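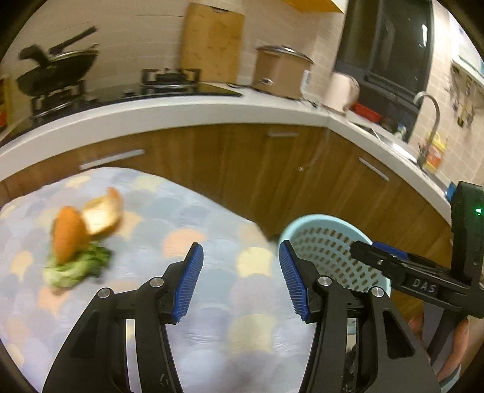
The Deák Kitchen, Priltel

Posted in November by Werker Kitchens
58 shares – 12 comments

The Deák kitchen is on the ground floor of a row house in Priltel. It was finished in the spring, and we went back in November to see how it was holding up with people cooking in it. The family eats most meals in the same room, so the table and the counters had to work together. Notes on the main parts of the job follow.

The layout
The cabinets run in an L, with the table out in front. The old kitchen was a single straight run with a freestanding cupboard at the end. Turning the corner gave the family more storage and left the table where it had always been.

The cabinets
Wood grain was the first thing settled. The family looked at plain white doors and at a dark gray, and went back to the wood grain both times. The doors on the long side were hung twice – the floor drops a little toward the back door, and the first set of gaps showed it.

The handles
Long silver handles, mounted horizontally. They came from Skultance, cost a little more than the short ones in the original quote, and are easy to pull with wet hands. A dish towel fits over them, and one usually hangs there.

The countertop
White, with a thick front edge. The thinner edge would have saved $700. The Deáks paid for the thick one because it looked better next to the wood. Turmeric left one mark in the first month, and it came out with baking soda paste left on overnight.

The stove
Black, gas, and set into the left part of the counter. They had cooked on gas before and did not want to change. The surface is glossy and needs wiping after each use. The gas line had to be moved, and that added $600 to the plumbing.

The table
Most of the vegetable prep gets done at the table, where two people can sit down to it. The light blue cloth with the pastel circles goes on for everyday use. It was bought for a birthday and stayed.

Broccoli and orange peel
Both turn up here often. Broccoli goes into soup or gets steamed for lunch, and the stems are peeled and used too. The peel gets saved in the winter, dried on a tray and put into tea.

The colander
A light blue plastic basket with small oblong holes. It predates the new kitchen by years. It still has no shelf of its own and spends most of the day on the table.

Still to do
A light over the table, and a second outlet near the corner. The family also wants a hook rail for towels, but has not agreed on where it should go. We will add to this page when the light is in.

Share this gallery – 58 shares

This site uses cookies to remember your settings. By continuing to browse, you accept our cookie policy.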